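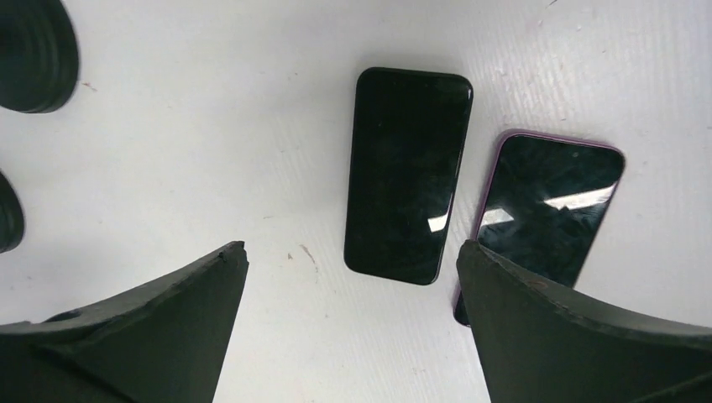

Two phones face up on the bench, screens off and ready for a wipe.

Workshop > Bench Tips > Phones and Screens

Search tips Go

Cleaning a smudged phone screen

Switch the phone off first. Smears and dust show up much better on dark glass, and you won't be opening things by accident.

Blow the dust away before anything touches the screen. Grit under a cloth will scratch. Then dampen one corner of a microfiber cloth with plain water – damp, no drips – and wipe in straight lines from top to bottom. Turn the cloth over and dry it the same way.

Skip window cleaner, vinegar and paper towels. Never spray the phone itself.

If it has a case, take it off every 7 days or so. Dust collects under the rim. Plastic cases can be washed in warm water with a drop of dish soap, then left 2 hours on a rack before they go back on.

Tip the phone under a lamp when you finish. Any streaks will show in the glare.

White plastic bench tops mark easily. Baking soda paste lifts most gray scuffs. Work along the ridges with an old toothbrush and rinse well.

Tip sent in by Jessie Menzies, Varnwood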